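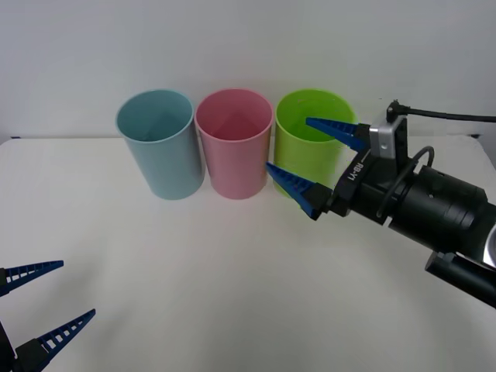 Plastic cups in a row on a white table.

Gemma Martinelli gave up bottled squash in March and has not stopped talking about it since. She makes her own cordials now, in a kitchen she describes as "mostly sticky", and sells them under the name Polia to people who, she says, should know better than to pay that much for rhubarb.

I went to see her at two in the afternoon. By ten past I had been given elderflower, blackcurrant and something brown.

"That's the fig leaf," she said. "People either love it or they put it down very gently and ask where the loo is."

She learnt the basics from Gianni Lombardi, an old neighbour who boiled up lemon peel every winter and never wrote down a recipe. "I asked him how much sugar and he said 'until it's right'. I ruined 11 batches finding out what he meant. I still don't think he knew."

Her first stall sold five bottles, two of them to her sister. Last year she sold 821, a figure she gave me twice in case I'd missed it.

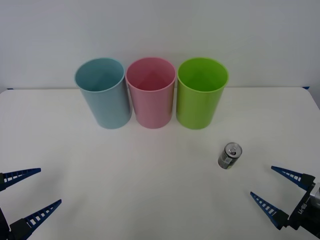 I asked what people get wrong when they try it at home. She had clearly been waiting for this.

"They boil it to death. You want it barely moving. And they strain it through a tea towel that's been washed in something called Alpine Meadow, so then the whole lot tastes of Alpine Meadow." She uses plain muslin, rinsed in hot water, and lets it drip overnight. Squeezing the bag is forbidden. She admits to squeezing the bag.

Then there is the matter of dilution. Martinelli recommends one part cordial to eight of water. Her business partner, Mounir Samir, thinks one to five, and has said so on the label of the ginger.

"He went behind my back to the printer," she said. "It's our best seller. We don't discuss it."

Plans for the summer include a gooseberry, if the gooseberries cooperate, and a second go at tomato, which I was urged to keep an open mind about. I took home a bottle of the fig leaf. It's at the back of the fridge, next to the chutney from her last enthusiasm.

More interviews
Fotini Vlachopoulos on keeping bees she is afraid of
Aldo Bianchini: "I never wanted a bigger oven"
Inside Jiltach, the café with one table

Contact us | Copyright Tindex | Back to top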